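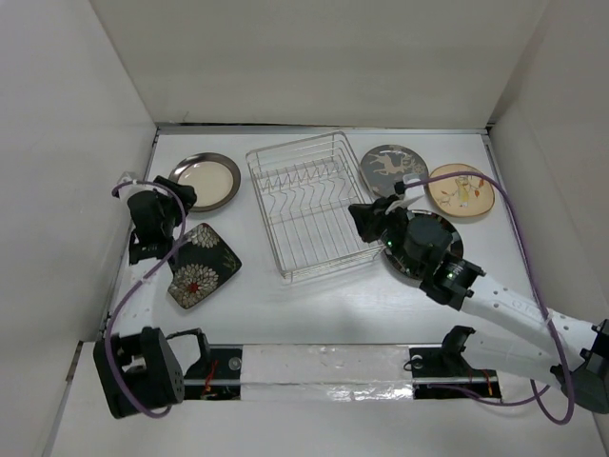 Burial Records Forum: Transcription Standards
Topic: Line breaks in the Kerslake register

wirkeck_records
The Kerslake register now holds 512 entries. Of these, 83 show line breaks with a slash and the remainder run on as plain text. It is proposed that the slash be used throughout.

lowerpath
I must disagree. Plot 22 has a slash carved in the stone itself, and a reader could not tell it from ours. The Skollar index uses a vertical bar.

wirkeck_records
The bar was dropped in September. The Nindevix search page reads it as the end of a field, and 3 surnames were lost.

stonereader
Could plot 22 carry a note? Changing every entry for one stone seems excessive.

lowerpath
A note would be acceptable if it sits beside the inscription. Notes at the foot of the page are not carried into the printed copy. My preference for the bar stands.

wirkeck_records
Agreed as to placement. Plot 22 will be amended first.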